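Right, thread time — I've finally been through the old parish rate books for Bidbridge and I am so happy I can hardly type.

First thing! The village had 2 names for a good long while. The clerk writes Bidbridge on one page and Clekholm on the next, same fields, same mill, same people grumbling over the same ditch.

I'd always thought Clekholm was a lost farm further up the valley. Spent most of September walking about looking for humps in the grass (lovely walks, mind, no humps).

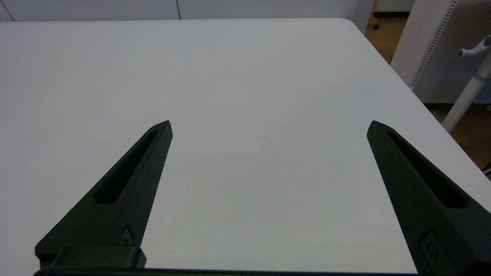 Anyway, the ditch. It comes up again and again. Who clears it, who pays, who let their geese into it. There are 168 pages in the second book and I reckon the ditch gets a mention on half of them — I'm completely hooked.

The earliest copied entry claims to go back to 1410. It's a later hand and I wouldn't bet my house on it, but the field names in it are gorgeous. Long Sallow, Crake Piece, Nemell Bottom!

And Nemell is still there! It's the boggy bit behind the allotments. I've lost a welly in it.

Somebody asked how hard the writing is to read. Give it about 20 minutes and your eye settles in. The long s trips you up, then the abbreviations do, then you're away and suddenly it's dark outside.

Next I want to trace the mill lease, which changes hands twice and then vanishes from the books altogether. If your family has old papers from that end of the valley, please shout. Even a shopping list. I'd love a shopping list.

Last updated: March 2024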